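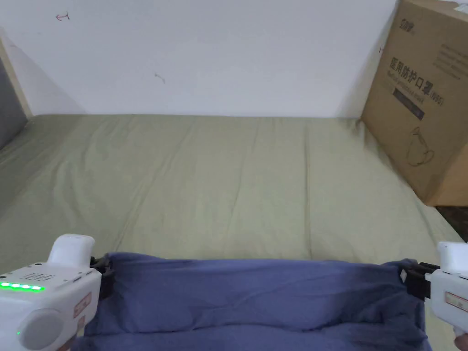 A blue-purple cloth held out in front of a bed with a sage-green sheet.

Frequently Asked Questions: Corrections Officer Certificate, Gistwood College

Who may apply to the certificate program?
Applicants must hold a high school diploma or its equivalent and be at least 18 years old on the first day of class. Prior work in law enforcement or corrections is not required.

How many credits does the certificate carry?
The certificate carries 44 credits. Of these, 7 are earned through the supervised placement and the remainder through classroom and online courses. Students must finish with a grade of C or better in every required course.

Where do placements take place?
Placements are arranged with the Clurnalik County Jail and the Nindbridge Reentry Center. Students may state a preference, but the college makes the final assignment. A background check must be cleared before a student enters either facility.

Will a criminal record prevent me from enrolling?
A record does not bar a student from enrolling in courses. It may affect placement and later employment, as each facility sets its own rules. Applicants with questions are advised to speak with the program office before paying any fees.

What is the cost?
Tuition for the full certificate is $3,426 for county residents. A uniform and materials fee of $87 is charged once, at the start of the first term. Books are sold separately.

Is financial aid available?
Yes. Students may apply for federal and state aid through the Financial Aid Office. The Siddiqui Scholarship is open to students who have completed one term in good standing. Scholarship applications close in June.

May I continue to work while enrolled?
Most core courses meet in the evening, beginning at 6:00 p.m. Placement hours are scheduled during regular facility shifts, and students who work full-time should discuss this with their employer well ahead of time.

Can credits be transferred to a degree?
All certificate credits apply to the Associate in Criminal Justice at Gistwood College. Other institutions make their own decisions on transfer credit.

Does the certificate guarantee employment?
No. Hiring decisions rest with the employing agency, which may require its own written test, physical test and academy training.

Comments

kdell_09: Can the placement be done on weekends? I work Monday to Friday and could do every Sunday if they let me.

Gistwood Program Office: Weekend shifts are sometimes offered at the county jail. Please contact us before you register.

marrowstone: Does the fee cover boots or do we buy those ourselves?

Contact the Program Office | © Gistwood College | Back to top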